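Home | About | Archive | Contact

Folding towels on the green table

3 February 2018
Posted by the author of the Cirthorpe blog

I moved the towel folding out of the bedroom in November. The bed was too soft and everything I folded on it came out crooked. Now I use the square table with the dark green top. It's flat, it's the right size for one hand towel at a time, and tan terry cloth shows up well against it.

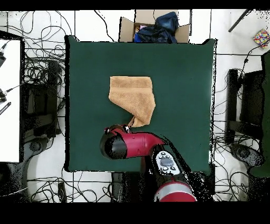 Tan towel on the green table, one corner still to bring in.

I start with the top edge. If that's straight, the rest can be fixed. The bottom corners are where it goes wrong, especially the right one, which likes to twist into a point. I pull it out flat before I fold anything over it. Terry doesn't hold a crease the way a sheet does, so I press along the fold with the side of my hand and leave it alone for a bit.

The hand towels are Handis, bought in a pack of 5. The bath towels are Zestus and much thicker, and I only fold those in half and in half again or they won't go on the shelf.

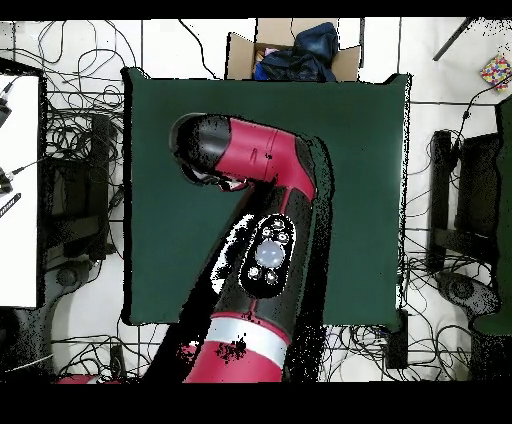
The cardboard box stays on the floor at the far side of the table with its flaps open. Whatever I'm not ready to deal with goes in there. The navy stuff is in it now, with something pink down the side, and it will all get sorted after the towels. I used to keep that pile on the table too, and then I had no room to fold. 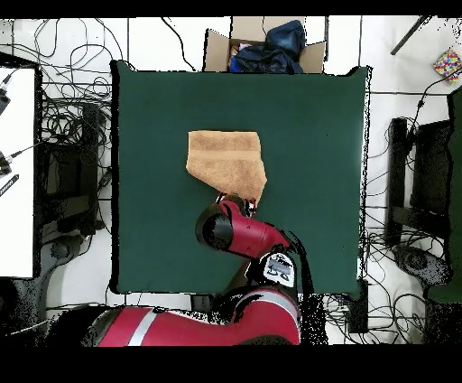 Top edge straight, lower right corner in hand.

Next on the list is the cables on the floor. I have 2 packs of ties and haven't opened either one.

Recent posts
Shelf liners from McIntyre
What I keep in the hall closet
Washing new towels before you use them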